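4. What changed for the returns staff

4.1 The bench before and after

Testora takes in returned toys, puzzles and small household goods for resale, and the Kumsa site is the largest of its three sorting rooms. When we first visited, 30 people worked at the benches there. Each of them opened a parcel, looked the item over, decided on a grade, wiped it down if it needed wiping, and put it in one of 6 trays. A good day's total for the room was 2100 items. The work was steady and fairly quiet, and the people doing it were far more skilled than their job title (returns handler) let on. A handler with a few years behind her could tell a jigsaw with a missing piece by the sound of the box.

The arms took over one part of this: picking a graded item off the bench and setting it down in the right tray. Grading stayed with the handlers. So did opening the parcels, which the engineers at Asorent had looked at and sensibly left alone. We were delighted by how much followed from moving such a small step. The lifting and turning towards the trays had been the part of the day that people complained about most in our first round of interviews, and it was also the part they thought least worth talking about. Several had to be asked twice before they would describe it at all.

4.2 Teaching the arms

Before anything ran on the real benches, the pick-and-place routines were built and tried in Lerkotik, the simulator used throughout the project. We had expected this stage to belong to the engineers. Instead it became the most sociable part of the whole study! A screen was set up at the end of the break room, and handlers drifted over with their tea to watch the trial runs and say what was wrong with them. They were very good at it. They asked why an arm was coming in from that side, when anyone sitting at the bench would be reaching across from the other. They asked what would happen with things that roll.

Two changes to the routines came straight out of those tea breaks. The first was to the order of picking: small, firm items were to be taken before anything with a lid, so that a lidded item would be handled when the space next to it was already clear. The second was slower travel over the part of the bench nearest the handler's own hands. Neither had been in the engineers' plan, and both are still in use.
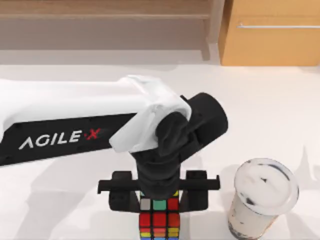
Mahlet Wako, who had been grading for longer than anyone else in the room, kept a notebook of objections. By the end of August it held 153 entries, some of them a single word ("slippery", "upside down") and some of them running over the page. The engineers began by working through it once a fortnight and ended up asking for it every morning. We have used the notebook as a source for this section, with her permission, and it deserves a paper of its own. It records a kind of knowledge that no job description at the site had ever mentioned: how hard you can hold a puzzle cube before the rows start to shift, which plastics go brittle after a winter in someone's loft, why a cup is best taken low on the body.

4.3 Pace

The question we were asked most often, by handlers and managers alike, was who would set the pace. Under the old arrangement each person set her own, within reason. In the first weeks with the arms, this slipped. An arm waiting beside a bench is a surprisingly strong hint to hurry up, even when it has no way of hurrying anyone. One handler told us she had started skipping her second look at the item, the one she used to take while turning towards the trays. The turning had given her a moment to think, and with the turning gone, the moment went too.

We find this one of the most interesting results in the study. The movement everybody was glad to lose had been doing some useful work on the side. The remedy came from the handlers, and it was simple. Each bench got a release button, and the arm does not move until it is pressed. Handlers now place the item, take their second look, and press. Some like to line up a few items and release them together; others do them one at a time. The site manager worried that the button would slow the room down. Over the period we observed, the daily total stayed where it had been before the button went in, and fewer items came back from the final check with the wrong grade.

4.4 New tasks and who got them

Two new roles appeared. A bench lead looks after the arms on a row, clears stoppages and decides when to call for help. A routine checker sits with the engineers when a new type of item comes in and tries it out in the simulator before it reaches the floor. Both roles are paid above the handler grade, and both were filled from the room. Mahlet Wako was the first routine checker and has since trained two more.

The sharing out of these roles was not perfect. Early on, they went to people who had been seen at the break room screen, which favoured the day shift. The evening shift has a shorter break and had mostly watched from across the room, if at all. After this was raised at a staff meeting the trial runs were repeated at six in the evening, and the next bench lead was chosen from that shift. We would urge any site planning something similar to think about the hours of these sessions from the start, as they turned out to be where much of the real deciding was done.

4.5 How people spoke about the work

In our second round of interviews, handlers talked about grading at much greater length than they had in the first. They used more exact words for damage and wear, and they argued with each other (cheerfully, for the most part) over borderline cases. Some of this will be down to having less lifting to do. We think more of it comes from having spent a summer explaining their own work out loud to people who wrote down what they said. Sore shoulders came up less often. Boredom came up a little more, chiefly from handlers on the benches with the least varied stock, and the site has begun moving people between rows at midday in response. We return to that rota in Section 5.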